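Bench notebook, drinks table kit
December 2, 2019
Pirnville workshop, back bench

Carrying on from the June pages. The question then was whether we needed a whole new drinks set or only a better way of setting out the one we had, and I said the second. I still say the second, though I'm less sure of it than I was.

What is on the list

Jigger, stainless, double cone. Two small clear glass cups. Bamboo board with a dark metal handle. Tall bottle in its green sleeve. Brown paper for the whole table. The Orino list also wants a bar mat, a strainer and a long spoon, and I have left all of those off until somebody can tell me what they are for. We are pouring water. A strainer for water is a stretch.

Jigger

The Jarman sheet gives the big end as a full measure and the small end as a half. Fine, but a full measure of what? The sheet never says. There are at least three jigger sizes going around in the shops and they all look the same once they're out of the packet. I don't trust the stamped figure on any of them, so before anyone writes down a volume:

Fill the big end to the brim, tip into a dry cup, weigh. Do it again. If the two weights don't agree, it's the person and not the jigger, and there's no point going on to the small end.

The brim is the trouble. Water domes up over the edge and you can get a fair bit extra in before it spills. Whoever wrote "fill level" on the sheet has never tried it over a good tablecloth. My vote is to stop just short and call that the measure, and to say so in the notes every time.

It also falls over. Any double cone does if it's bumped, and on its side it wants to roll in an arc around the small end. Colleagues have suggested a dab of putty. I'm against it. Putty gets on the rim, then in the water, then I'm the one washing it.

Paper

Brown paper was the cheap choice and I argued for it, so I suppose I have to defend it. It takes up drips, it goes in the recycling, and small metal things are easy to find on it. Against that, it cockles as soon as it's damp and the crease never really comes out. The Zedero people say their heavier roll stays flat. They would say that. One roll is 381 grams lighter than what we were told on the phone, so I will believe in the heavier one when it's on our scale.

Taping down the two long sides has been enough so far. Taping all four makes it bubble in the middle.

Board

Bamboo, and a decent colour, though I don't see why a cutting board needs a handle that colour and that size. Good for carrying, a nuisance for packing: it will not lie in the kit box with the lid shut. Oil it lightly and leave overnight. The label says no oil needed. The label on the last one said that too and it split along the grain by winter.

Cups

Clear glass, small, nothing special. I'd have gone for something with a heavier foot. Clear is right, though. You want to see the water line from the side, and with the frosted ones we were all guessing. Budget for the spares is 69 dollars and I doubt we'll need to spend it, unless the rinsing gets as careless as it did in June.

Bottle

Holds 900 millilitres according to the base, 215 less than the old jug. That means one more trip to the tap per session. The sleeve is there to stop it sweating onto the paper. Whether it does is anybody's guess, as we haven't had a humid day to test it on. Keep it at the back of the table either way, out of reach of elbows.

Table and jigger on the day:
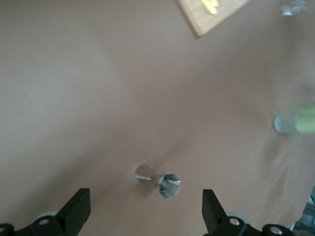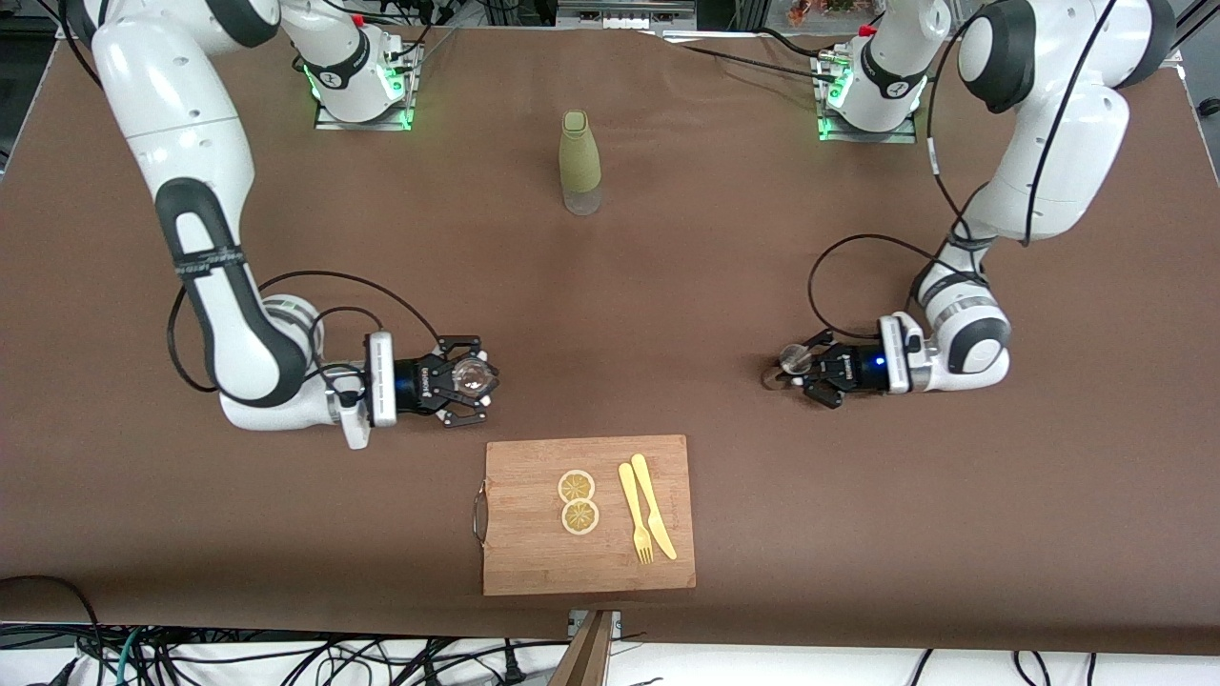

Still to do

Weigh both ends of the jigger, twice each, and write the grams in pencil inside the box lid.

Ring Jarman and ask what "full measure" means in millilitres. Get it in an email this time.

Find out if the handle unscrews from the board. If it does, half my complaint goes away.

Sample of the Zedero paper, one metre, no charge. If they want money for it, leave it.

Old jug — keep it on the shelf until the bottle has done a month without leaking at the cap.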